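Wustell open day, Sat 17 February

The doors opened at ten and by eleven the front hall was full. Wustell sells packing supplies and shop furniture, mostly to small stores, and once a year it lets the public see the back rooms. I went with Miyuki Sakamoto, who was after shelving. Parking was free but a long walk away.
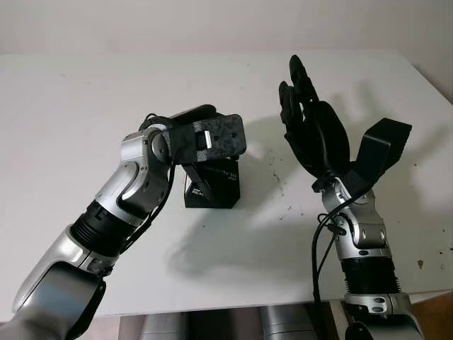 Packing tables were what I came for. Ours at the shop is dark and scratched, and small parts disappear on it. A white top with a plain pale wall behind it makes a black box easy to find, and I would like the same at home. Genji Sakai quoted me a delivery time of 3 weeks, more in April - he would not go lower on price.

Lunch was soup and bread in the side room. Miyuki ordered two shelf units and we left at 2. The catalog is free at the front desk.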